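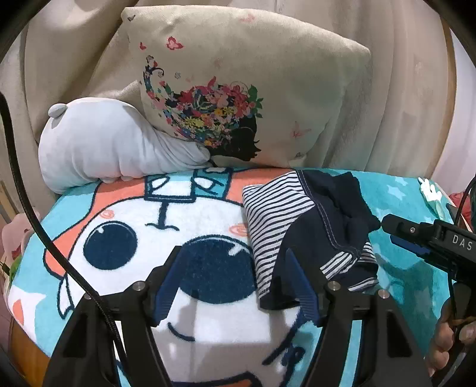 Folding on the bed is the habit of doing your laundry folding on top of a made bed instead of at a table, a bench or an ironing board. I've done it all my life and I'd guess most of the people reading this wiki have too, so I'll try to keep this article useful and save the childhood stories for the talk page. The bed is flat, it's at a decent height, and it's usually in the same room as the drawers. What's on top of it matters more than you'd think. A fleece blanket like the turquoise one with the big cartoon face gives a bit of grip, so a folded pile such as the navy and white stripes with the dark navy piece over it has something to sit on, where a satiny doona cover will have the whole lot sliding off towards the floor (ask me how I know!).

Names for it

My family called it "doing the bed pile", and in Soltham, where I grew up, I heard "bedding down the wash" from the older neighbours. Our entry in the Polela household glossary lists it as "bed folding", number 209, and that's the name I've used for the links. Some contributors want it merged with "sorting on the bed". I don't agree – sorting is what you do before you fold, and plenty of people sort on the floor and only fold up top.

How it's usually done

You make the bed first, or at least pull the blanket up and give it a smooth with your arm. Lumps underneath turn into creases in whatever you lay on top, and a T-shirt will pick up the shape of a forgotten sock remarkably well. Pillows go up against the headboard and stay there. Then you tip the basket out at one end and work towards the other, with finished piles nearest the drawers.

Most folders I know start with the big flat things and leave socks until last. I do it backwards, socks first, since they drive me mad, and I've been told off for this in the comments at least 3 times.

Striped clothes are a pleasure because the stripes are your guide. Line them up along the fold and the garment comes out square without any fuss. Overalls and anything else with straps are the opposite! The way I learned is to lay the piece face up, bring the straps down over the front, fold one leg across the other and then fold from the bottom up. Buckles should end up inside so they don't catch on the next thing in the drawer. 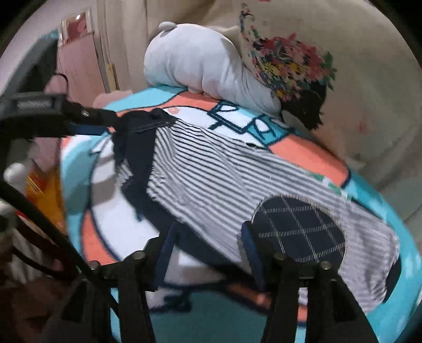
Patches want a bit of thought as well. If a patch has a frayed edge on purpose, fold beside it and never through it, or you get a hard crease down the middle and the fringe goes all whiskery. Denim trim is stiffer than the cotton it's sewn to, so the two won't lie the same way whatever you do, and I've given up ironing mine to make them match. A firm pat with the flat of your hand is as good as it gets.

Soft toys

There's a long thread (113 replies at last look) about whether the soft toys should come off the bed before folding starts. The strict view is that they shed fluff onto navy fabric and should wait on a chair. I leave them at the pillow end, where they're out of the way, and run a lint brush over anything dark.

Equipment

You don't need any. Folding boards are sold for it, and the Milico one gets recommended on here a lot, though I found it too wide for kids' clothes and it now lives behind the wardrobe. The Teoh method, which turned up on our forum one April and has its own article, uses a tea towel laid out as a template, and that one I do like for singlets and little shorts.

Drawbacks

Your back, mainly, if the bed's a low one. Kneeling on a cushion helps. The other trouble is bedtime – an unfinished pile has to go somewhere, and it nearly always goes back in the basket and gets folded twice.

See also: sorting on the bed; the chair pile; Teoh method; glossary page 328.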